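Search this site
Search for: Go

June, bench log / diary

Up too early again, couldn't sleep, kept thinking about the cable. Coffee, garage door half open, radio off so I could hear the joints. Wrote most of this standing up so excuse the spelling.

Where it stands. Arm runs. Controller runs, if I boot it before the compressor comes on. Gripper opens and closes on command, closes a bit too hard, fixed that by lunch I think. The bin is still only clamped down and it creeps when the arm bumps a wall. Carys Howells says bolt it. I say not until I know where it wants to live. We've had this argument since we picked the bin up from Mekimmont and I expect we'll have it again tomorrow.

Morning went on the grasp list. Picked it down to things I own and don't mind losing. Sunglasses stay in, they're the hard one - thin arms, dark lenses, the depth numbers go strange over the lenses every time. Took the spoons out, they only slide.

Ran 30 tries before ten. Didn't write down the good ones seperately, stupid, so now I only have the total and a feeling. Next batch gets a column for each object. Irja Lappalainen sent me her spreadsheet weeks ago and I never opened it. Opened it today. It's better than mine.

Cable. Yellow one is too long and I know it. Every time the wrist comes round I watch that loop and hold my breath. Wants a tie further back but then it pulls at full reach. Tried velcro, velcro let go. Tried routing it under, no room. Left it. Ordered a spring guide from Esten, 15 dollars plus shipping, should of done it a month ago.

Grip force next. Old setting 400, whatever the units are, the Predine manual doesn't say and the pdf is missing the page. Brought it down in steps until the plastic stopped creaking. Forgot to save. Power blinked. Did it all again.

After lunch slow moves only, a quarter speed, hand on the stop button. 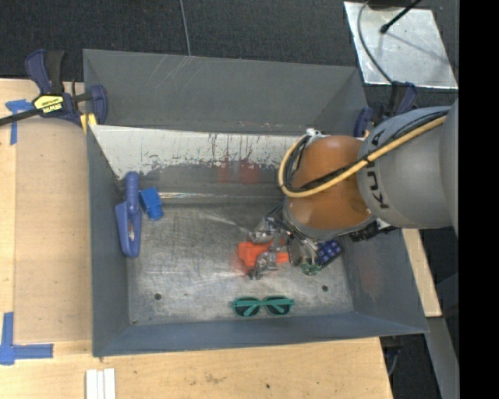
Bench Diaries, no. 15, p. 30

Fingers down at the bin floor with the orange piece, glasses folded not far off, blue clamps on the rim. Approach angle still too steep for my liking. I want it coming in flatter but then the wrist gets near the wall, and see above re: creeping bin.

Need to scrub that bin. Brown drips on the far wall panel, scuffs all over the floor, and the camera code hates anything that isn't one even gray. Or I paint it. Matte. Ask Carys what's left in her can.

Tomorrow - column for each object, save the settings FIRST, tape marks on the table checked before anything moves. Dinner now, it's nearly nine.

Comments (3)

irja_l: Told you about the spreadsheet. Second tab does the totals for you.

Carys H.: Bolt it.

mossback: How are you liking the Lazarević power supply? Mine hums.

Recent entries
Controller boots, finally
Fetching the bin from Mekimmont
Velcro, zip ties and other mistakes
What 3,077 lines of log file told me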